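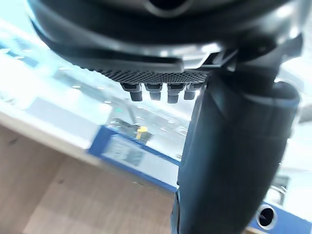 Slide 1: mesh panel and the four pegs under it

Speaker notes, January 8, 2025
Talk: Living with a small Android tablet

Start with who I am and how long I've had the tablet. I bought the Rerix in June to replace an older Cludau, and I've used it every day since for reading, email and meeting notes.

Slide 2. Size and weight. It fits in a coat pocket, just. The grey back picks up fingerprints. Pass mine around if the room is small enough.

Slide 3. Screen. Good colour, a bit dim outdoors. Auto brightness lags when you walk in from outside, so I leave it off. Ask who else does that.

Slide 4. Battery. Up to 11 hours of reading with wireless on. Video is a lot less. Standby is fine now, but it was poor before the second update — skip the details unless someone asks.

Slide 5. Keyboard cover. Todor Atanasov lent me his Skuvwood one for the comparison. Keys are narrow and the apostrophe is in the wrong place. I typed these notes on it and got used to it by the second page. The hinge only has two positions, and neither one works on your lap.

Slide 6. Software. Close to stock Android. There are 3 apps you can't remove, though you can disable them. Split screen works with most things I use. The exception is my bank's app, which still opens sideways.

Slide 7. Storage. My unit shows 104 GB free after setup. There's a card slot, but apps won't move to the card, only photos and downloads.

Slide 8. Who should buy it. Readers and note takers, yes. If you draw, look at the Georgiev instead — Araceli Cortés has one here and will show the pen after the break.

If short on time, drop slide 7 and go straight to questions.

Likely questions: does it take a SIM (no), does the charger come in the box (cable only), can you run two user accounts (yes, but switching is slow).

Leave the link to the settings list up while people pack up.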